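August, duty diary, Drudanbridge site. Morning entry.

The electrical room was opened at 7:15 a.m. and the previous entry was read and initialed. One item had been carried over, the replacement of the door closer on the corridor side. The part has not arrived from Skillow. The order remains open and the door is to be kept shut by hand until further notice.

The annual cleaning of the electrical room was the main work of the day. The instruction issued by the Mahrous office calls for the floor to be swept and damp-wiped, the walls to be dusted to head height, and all cabinet fronts to be cleaned with a dry cloth only. No door was to be opened and no control was to be touched. These terms were read aloud before work began, as the site rules require, and a copy was left on the shelf by the entrance.

Sweeping was completed before the mid-morning break. A quantity of old packing paper and two cable ties were removed from behind the step stool. The stool itself has a loose foot and has been taken to the workshop. It should not be returned until the foot has been refitted, and the workshop has been told so in writing.

The walls took longer than allowed for. The paint marks easily, and the first cloth left a gray streak at shoulder level that had to be gone over with clean water. The instruction should be changed to ask for white cloths. A note to this effect has been sent to Mahrous under reference 1422.

The hazard striping on the floor was wiped last. Yellow floor tape has been requested from Skillow in case any section should need renewal before the winter. The stores list shows one roll left, and the list is known to be out of date.

At 1:30 p.m. the fire extinguisher tag was checked and found to be in order. The room temperature was taken at the wall thermometer and read 70 degrees, which is within the limit set for the season. The ventilation grille was brushed out at the same time. It had last been done in the spring, according to the sheet, although the signature on that line cannot be made out.

A delivery for Wusby was brought to this building by mistake and held at the front desk for 60 minutes until their driver returned. The delivery note, number 1690, was copied for our records. It is regretted that this interrupted the afternoon work, and the carrier has been asked to correct the address it holds for both premises.

The two-door control cabinet was left until the rest of the room was finished. The dry cloth was used on the flat areas of the panel and a soft brush along the seam between the doors. Particular care was taken on the right-hand door, where the buttons and switches stand close together and leave little room for a cloth.
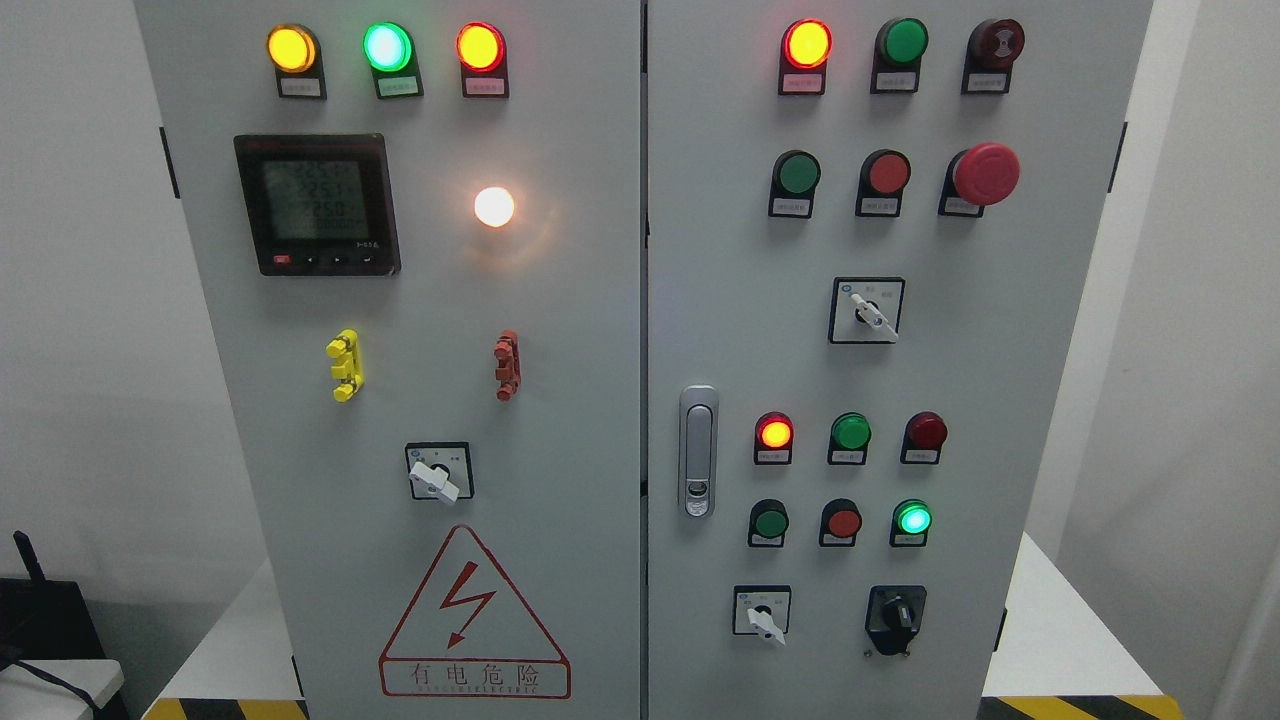

*Control cabinet, front. Power meter and lamp row on the left door, push buttons and rotary switches on the right.*

The label plates below the lamps were brushed but not wiped, in keeping with the advice given last year on printed plates. The same was done around the bezel of the meter. The warning sign low on the left door was included in the cleaning and has been entered on the signage sheet.

Waste was taken out at 4:10 p.m. and the cloths were bagged for laundry. The room was locked and the key returned to the cabinet at the front desk.

Carried over: door closer (Skillow), step stool (workshop), reply from Mahrous on 1422.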